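Workbench notebook, March 2026
Payout checker for the pokies math sheets

Picking this back up after the long break. Last entry was in September and my notes from then are rubbish, so I'm starting with where things stand and then what I did this week.

The job, for anyone reading over my shoulder: Skatura sends us the reel strips and the paytable for a game, and we work out the theoretical return to player from scratch without peeking at their number. Then we run a pile of simulated spins and see whether the machine build behaves like the sheet says it should. If the two disagree, somebody has a typo, and the fun is finding out who (last time it was me).

The game on the bench is Tomum. Five reels, a wild on the middle three, a scatter that kicks off free games. Nothing fancy, except the free games use a different set of strips from the base game, and the wild gets a multiplier in there as well. I'd forgotten that completely and spent a whole morning chasing a return that was way too low. Very annoying! Once I loaded the right strips for the feature it jumped to where you'd expect.

Second thing, and this one's worth writing down properly. Reel three is listed as 400 stops in the cover note but the file only has 399. I checked it with the old script and the new one and got the same answer both times. So either the cover note is wrong or a symbol fell off the end when they exported it. One stop doesn't sound like much, but if the missing one is a scatter it shifts the trigger rate enough to matter, and the feature carries a fair whack of the return on this game. I've asked Skatura which it is. Not touching anything on reel three until they come back to me.

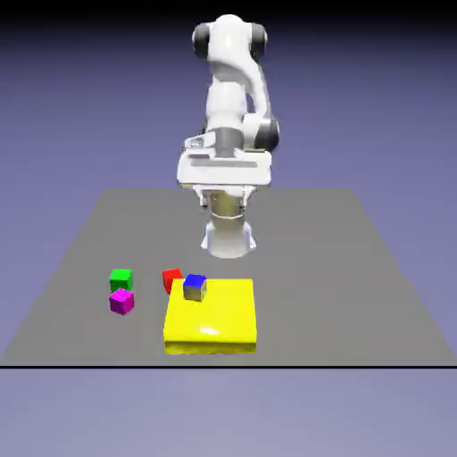 Arm folded forward over the grey tabletop, simulated view.

While waiting I went back to the random number side. We're still on the Tessier library for the generator, and I'm happy enough with it, but I never liked how we were mapping its output to reel stops. The old code took the remainder after dividing by the strip length. Quick, easy, and a tiny bit biased toward the early stops whenever the length doesn't divide evenly. With the range we're drawing from the bias is so small you'd never catch it at the machine, but the standard we test against wants it gone, and fair enough. Swapped it for rejection: if the draw lands in the leftover bit at the top, chuck it and draw again. A few extra lines, and the run time hardly moved.

Did the same for the card shuffle in the Rurko video poker set while I was in there. That one was already using rejection for the draw but somebody (me again, judging by the comments) had the swap loop picking from the full deck at every step instead of only the cards left. Classic mistake. It gives you a shuffle that looks fine on screen and isn't even. Fixed, and I added a little test that shuffles a short deck over and over and compares the orderings, so it should squeal if anyone breaks it in future.

Simulation runs next. I set off 4 batches of Tomum overnight, 900 million spins each, all with different seeds and all with reel three as supplied. Base game came back nicely in line with the calculated figure on every one. The feature is noisier, as it always is, because the big wins are rare and one or two extra will drag the average about. The results sit inside the confidence band, but three of them are on the same side of the middle. Could be plain luck. I'd like to see more spins before I get worked up over it.

One gripe about the logs: the batch runner writes the seed at the end of the file, so if a run falls over you lose it and can't replay. I've moved the seed to the first line. Should've been there from day one.

Also had a look at how the free game retrigger gets counted. The sheet treats it as an open-ended series, while the rules screen on the game says there's a cap on total free games. Capped and uncapped come out very close, but they're not equal, and the sheet has to match what the player is told. Added that to the list of questions for Skatura. 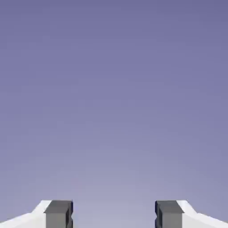 Still to do

Reply from Skatura on reel three, then rerun everything if the strip changes.
Redo the feature return with the retrigger cap in.
Longer feature-only run, fresh seeds.
Old remainder code is still sitting in the roulette module. Pull it out.
Check the Rurko paytable against the help screen, especially the four of a kind line.
Tidy the shared drive, there are two folders called "final" and I don't trust either.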